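How to Run a Small Blind Wine Tasting at Home

By Toshiko Wada
October 23, 2023

A blind tasting takes an evening and three bottles. You don't need training or special glasses, and the people you invite don't need to know much about wine. What you do need is a bit of order, so that everyone is tasting the same thing at the same time.
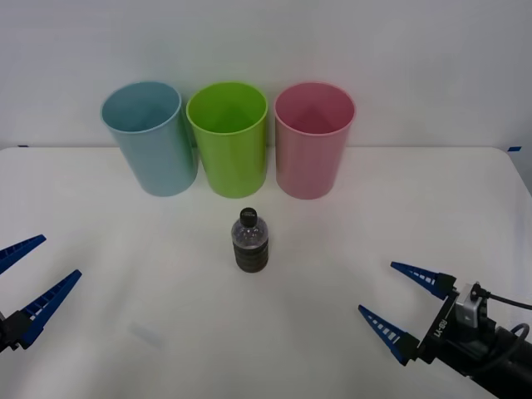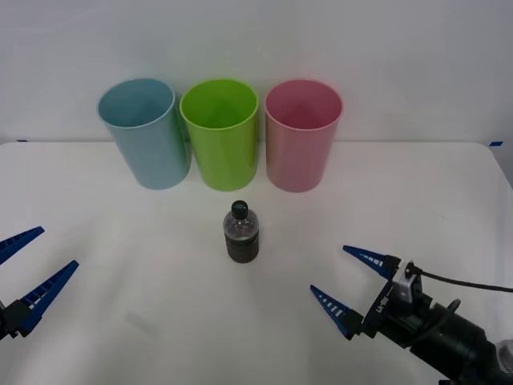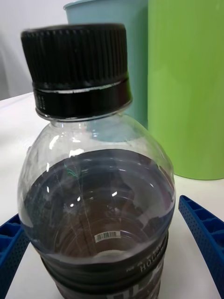
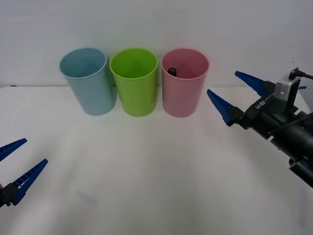

Choosing the wines

Pick one grape and stay with it for the whole evening. Chenin Blanc is a good first choice. It is made in dry, off-dry and sweet styles, and the differences are easy to notice. Riesling also works. For reds, try Cabernet Franc or Gamay.

Buy three bottles of that grape from three different places. Keep the prices close together. If one bottle costs four times as much as the others, people will spend the evening trying to find the expensive one.

Try to match the vintages within a year or two. An old wine next to two young ones stands out right away, and you end up comparing age. That can be a tasting of its own, but do it another time.

My last one was in February, with three dry Chenins from the shop in Kellthorpe. Two of them I had bought many times before. I picked the wrong one as my favorite and still haven't heard the end of it from Masanobu Chiba, who poured.

Getting the temperature right

Put whites in the refrigerator the night before and take them out 20 minutes before you pour. Very cold wine has almost no smell. Light reds do well with half an hour in the refrigerator. Fuller reds can stay out, unless your kitchen runs warm.

All of the bottles should get the same treatment. A warmer wine will taste softer and more alcoholic than a colder one, and your guests will mark it down for something you did.

Hiding the labels

Paper lunch bags are fine. Slide each bottle into a bag, gather the top around the neck and hold it with a rubber band. Take off the whole foil capsule first, not only the top. If one bottle has a screw cap and the others have corks, open them all in another room and leave the closures there.

Have a second person mix up the bags and then number them. That way you can taste blind too. Write the number on the bag in thick marker, and keep the list of what you bought in a drawer until the end.

Bottle shape can give a wine away even through paper. If that bothers you, pour each wine into a plain pitcher and number the pitchers.

Pouring

Pour 60 milliliters per person per wine. That is enough for several sips, and one bottle will serve twelve people with a little left over. Smaller groups can go back for seconds once the labels are showing.

If you don't have enough matching glasses, give each guest one glass and rinse it between wines with a splash of the next wine. Water left in the glass thins the first sip.

Taking notes

Give each guest a sheet with a row for every wine and columns for color, smell, taste and score. Keep the scoring simple. Zero to ten is plenty.

Ask everyone to stay quiet for the first few minutes of each wine. As soon as one person says "pears," the whole table smells pears. Talk after the notes are written.

Put out plain crackers and water. Save the cheese and anything with garlic for later, and skip perfume and scented candles.

The reveal

Collect the scores before you take off the bags. Add up the totals and read them from lowest to highest, then unwrap the bottles in that order. Guests should keep their sheets and go back to each wine with the label in view. Some scores will change, so have them write the new number beside the old one.

Push the stoppers back into whatever is left and put the bottles in the refrigerator, reds included. Most will be fine the next day. Tape the number to each one if you want to try them again and check your notes.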